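4. 이름 없는 부품을 부르는 방식

4.1 자료의 성격

앞 장에서 우리는 철물 어휘가 국어사전에 실린 모습과 현장에서 쓰이는 모습 사이의 거리를 살폈다. 이 장에서는 그 거리가 가장 크게 벌어지는 지점, 곧 정식 명칭을 아무도 확신하지 못하는 자잘한 금속·플라스틱 부품의 이름을 다룬다. 연구를 시작할 때만 해도 이 부분은 부록에 들어갈 예정이었다. 그런데 장부를 펼치고 나니 도저히 부록으로 보낼 수가 없었다. 손글씨로 적힌 품목란 하나하나가 작은 조어법 교과서 같았기 때문이다.

분석 대상은 다메로(Damero) 철물 어휘 말뭉치이다. 이 말뭉치는 2개 점포, 즉 벨티아(Beltia) 철물과 일마(Yilma) 자재의 판매 장부와 외상 장부, 그리고 서랍에 붙은 이름표를 옮겨 적은 것으로, 전체 기재 항목은 3,751건이다. 전사 작업은 2018/08/15에 마감하였고, 이후에 들어온 기록은 포함하지 않았다. 이 가운데 규격이나 상품 번호 없이 이름만으로 물건을 가리킨 서로 다른 표현은 363개였다. 이하의 논의는 모두 이 363개 표현을 대상으로 한다.

전사 원칙은 단순하게 잡았다. 맞춤법은 고치지 않았고, 줄임말은 줄인 그대로 두었으며, 지우고 다시 쓴 흔적이 있으면 두 표현을 모두 살렸다. 특히 마지막 원칙이 큰 도움이 되었다. '고리'라고 썼다가 줄을 긋고 '걸이'로 고친 자리, '꺾쇠'를 '기역자'로 바꾼 자리는 화자가 두 이름 사이에서 망설인 순간을 그대로 보여 준다. 구술 면담으로는 좀처럼 얻기 어려운 자료이다. 다만 누가 언제 고쳤는지는 필체만으로 가릴 수 없는 경우가 많아, 수정의 방향을 시간의 흐름으로 해석하는 일은 삼갔다.

4.2 모양, 쓰임, 자리

표현들을 의미에 따라 나누어 보면 세 가지 동기가 두드러진다. 모양에서 온 이름, 쓰임에서 온 이름, 그리고 물건이 놓이거나 끼워지는 자리에서 온 이름이다. 앞의 두 동기는 기존의 명명론 연구에서도 충분히 다루어졌지만, 자리에서 온 이름은 거의 주목받지 못했다. '문뒤', '서랍밑', '판구멍' 같은 표현이 여기에 속한다. 벨티아 장부에는 '판구멍 큰 거', '판구멍 꺾인 거'가 나란히 나오는데, 타공판에 끼우는 부속을 통틀어 '판구멍'이라 부른 것이다. 구멍의 이름이 구멍에 들어가는 물건의 이름이 되었으니 전형적인 환유라 할 만하다. 흰 상판 위에 세워진 타공판의 모습은 그림 1에서 볼 수 있다.
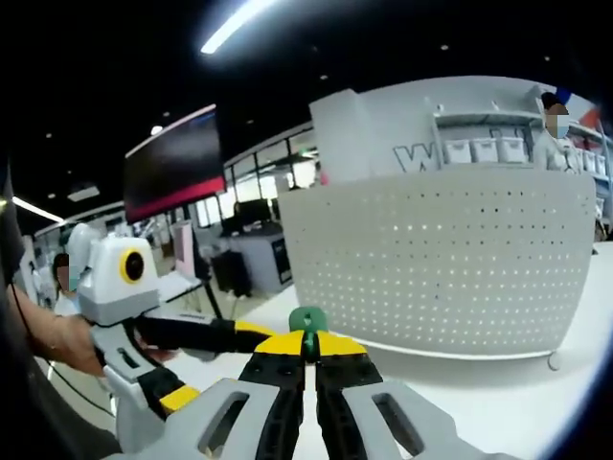

그림 1. 탁상에 세운 흰색 타공판

환유가 이렇게 쉽게 일어나는 까닭은 점포 안에서 이루어지는 대화의 구조와 관련이 있어 보인다. 손님은 대개 물건의 이름을 모른 채 들어온다. 그러나 그것이 어디에 들어가야 하는지는 아주 잘 안다. "문 뒤에 붙이는 거 있잖아요"라는 말이 계산대를 거쳐 장부로 옮겨지면 '문뒤'가 되고, 다음 손님에게 점원이 "문뒤 드려요?" 하고 되묻는 순간 이름 하나가 태어난다! 우리는 이 과정을 '계산대 압축'이라 부르기로 하였다. 관형절이 통째로 사라지고 장소 명사만 남는다는 점에서 일반적인 합성어 형성과는 구별된다.

계산대 압축을 겪은 표현에는 공통된 형태적 특징이 있다. 우선 조사가 남지 않는다. '문 뒤에'의 '에'는 어느 장부에서도 살아남지 못했다. 다음으로 의존 명사 '거'가 붙는 위치가 달라진다. 압축 이전의 표현에서는 '거'가 관형절 바로 뒤에서 물건 전체를 가리키지만, 압축 이후에는 크기나 상태를 나타내는 말 뒤로 옮겨 간다. '문 뒤에 붙이는 거'와 '문뒤 작은 거'를 비교해 보면 '거'의 역할이 눈에 띄게 달라졌음을 알 수 있다. 앞의 '거'는 이름을 대신하고, 뒤의 '거'는 이미 있는 이름을 세분한다.

띄어쓰기도 흥미롭다. 장부를 쓴 사람들은 국어 규범을 의식하며 적지 않았을 텐데도, 한 이름으로 굳은 표현은 대체로 붙여 쓰고 아직 풀이에 가까운 표현은 띄어 썼다. 같은 필체로 적힌 앞쪽 장에서는 '서랍 밑'이던 것이 뒤쪽 장에서는 '서랍밑'으로 나타나는 예도 있다. 글쓴이의 머릿속에서 두 낱말이 하나로 붙어 가는 과정이 종이 위에 남은 셈이며, 필자가 이 자료에서 가장 아끼는 대목이기도 하다.

4.3 두 점포의 차이

벨티아와 일마는 취급 품목이 상당 부분 겹친다. 그런데도 이름은 놀라울 만큼 다르다. 벨티아는 자리에서 온 이름을 즐겨 쓰고, 일마는 모양에서 온 이름을 즐겨 쓴다. 벨티아의 '문뒤'는 일마에서 '소꼬리'이고, 벨티아의 '서랍밑'은 일마에서 '납작이'이다. 일마 쪽 이름에는 동물이 자주 등장한다. '오리', '개구리', '새부리'가 모두 장부에 올라 있으며, 그중 '새부리'는 벌어진 정도에 따라 '입 다문 새부리'와 '입 벌린 새부리'로 다시 나뉜다.

이 차이를 점주의 취향으로만 돌릴 수는 없다. 두 점포는 진열 방식부터 다르기 때문이다. 벨티아는 물건을 닫힌 서랍에 넣어 두므로 손님과 점원이 물건을 보지 않은 상태에서 대화를 시작한다. 모양을 떠올리기보다 쓰일 자리를 말하는 편이 빠르다. 반면 일마는 얕은 상자를 펼쳐 놓고 팔기 때문에 손님이 물건을 가리키며 닮은 것을 댄다. 필자가 6월에 일마를 찾았을 때에도 상자 앞에 선 손님이 "이 오리같이 생긴 거"라고 말하는 것을 들었다. 장부에서 이미 '오리'를 본 뒤였던 터라 반가움을 감추기 어려웠다.

진열 방식과 명명 동기의 관계는 브래클리(Brakley) 가설이라는 이름으로 이 연구의 초고에서 처음 제안되었다. 이름은 두 점포가 있는 브래클리 골목에서 따왔다. 가설의 내용은 이렇다. 화자들이 지시 대상을 함께 보면서 말하는 환경에서는 형상 은유가 우세하고, 대상이 가려진 환경에서는 장소 환유가 우세하다. 물론 점포 둘의 자료로 일반화를 말하기는 이르다. 그래도 같은 방향의 경향이 장부와 이름표 양쪽에서 되풀이된다는 사실은 이 가설을 더 밀고 나갈 힘을 준다.

반례도 있다. 벨티아에서 '기역자'는 분명히 모양에서 온 이름인데도 서랍 이름표에 당당히 올라 있다. 한글 자모를 빌린 이름은 물건이 보이지 않아도 모양을 정확히 전할 수 있으므로, 가려진 환경에서도 불리하지 않았을 것이다. '디귿자', '시옷자'도 마찬가지이다. 자모 이름은 형상 은유 중에서도 누구나 같은 모양을 떠올리는 특수한 부류이며, 두 점포에서 모두 쓰인다. 동물 이름은 그렇지 못하다. '오리'의 어느 부분을 닮았다는 것인지는 물건을 봐야 안다.

4.4 경계에 놓인 사물

명명이 가장 흔들리는 것은 고리와 받침의 중간쯤 되는 작은 부품들이다. 끝이 굽어 있으면 '고리'라 부를 수 있고, 무엇을 떠받치면 '받침'이라 부를 수 있는데, 홀로 떨어져 놓여 있을 때에는 둘 중 어느 쪽인지 판단할 근거가 부족하다. 그림 2의 흰 상판에 놓인 작은 회색 물체도 보기에 따라 고리라 할 수도 있고 받침쇠 모양이라 할 수도 있다.

이런 사물을 두고 장부는 실로 다양한 해법을 내놓는다. 두 이름을 그냥 이어 붙인 '고리받침'이 있고, 판단을 미룬 '고리 비슷'이 있으며, 아예 분류를 포기한 듯한 '그거 (회색)'도 있다. 특히 '고리 비슷'은 외상 장부에서 거듭 쓰이면서 나중에는 '비슷'만 남는다. 부사적으로 쓰이던 어근이 물건 이름으로 자리를 잡은 것이다. "비슷 한 봉"이라는 기재를 처음 보았을 때 우리는 전사 오류를 의심했으나, 원본을 다시 확인해도 틀림없이 '비슷'이었다.

'그거'의 용법도 따로 살펴볼 가치가 있다. 지시 대명사는 맥락이 사라지면 대상을 잃는다는 것이 통설이다. 그런데 외상 장부의 '그거'는 받을 돈이 걸린 기록인데도 버젓이 쓰였고, 괄호 안의 색채어나 손님의 호칭이 뒤따르면서 사실상 고유한 품목명처럼 기능한다. 장부를 쓰는 이와 읽는 이가 같은 사람이기에 가능한 일이다. 독자가 한 명뿐인 글에서 지시 표현이 어디까지 이름 노릇을 할 수 있는지, 이 물음은 일기나 장보기 목록 같은 자료로도 넓혀 볼 수 있을 것이다.

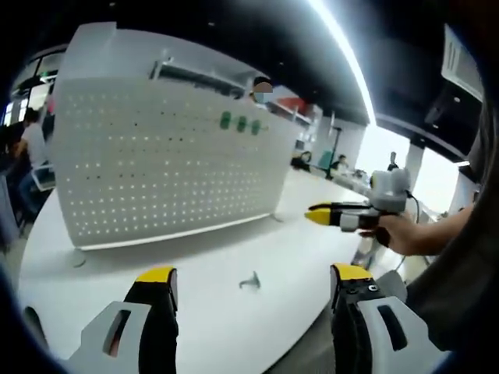 그림 2. 흰 상판과 작은 회색 물체

에예루살렘 게브루(Eyerusalem Gebru)
제1저자 겸 교신저자, 어휘의미론 전공, 다메로 말뭉치 구축 책임

4.5 사전 기술에 대한 제안

이상의 관찰을 사전에 어떻게 반영할 것인가. 필자는 전문어 사전이 표준 명칭을 제시하는 데서 한 걸음 더 나아가, 현장 명칭에 명명 동기 표시를 붙일 것을 제안한다. 표제어 '문뒤'에는 [자리], '새부리'에는 [모양]을 달고, 표준 명칭이 확인되면 참조로 연결하면 된다. '비슷'처럼 동기를 잃은 표현에는 압축 이전의 형태를 함께 실어 주는 것이 좋겠다. 뜻풀이만으로는 "비슷 한 봉"을 읽어 낼 방법이 없다.

용례는 장부의 기재를 그대로 옮기되 품목란만 떼어 내지 말고 줄 전체를 싣는 편이 낫다. 단위 명사가 이름의 굳은 정도를 알려 주기 때문이다. 이름이 풀이에 가까울 때에는 '개'가 붙고, 품목으로 자리 잡고 나면 '봉'이나 '갑'이 붙는 경향이 있다. 이 대응 관계는 5장에서 단위 명사를 다루면서 다시 검토한다.

아직 풀지 못한 문제도 적어 둔다. 일마 이름표 가운데 '외삼촌'이라고만 적힌 것이 하나 있는데, 모양인지 쓰임인지 자리인지, 아니면 물건을 찾던 사람인지 끝내 확인하지 못하였다. 말뭉치에는 동기 미상으로 올려 두었으며, 짐작 가는 바가 있는 독자의 제보를 기다린다.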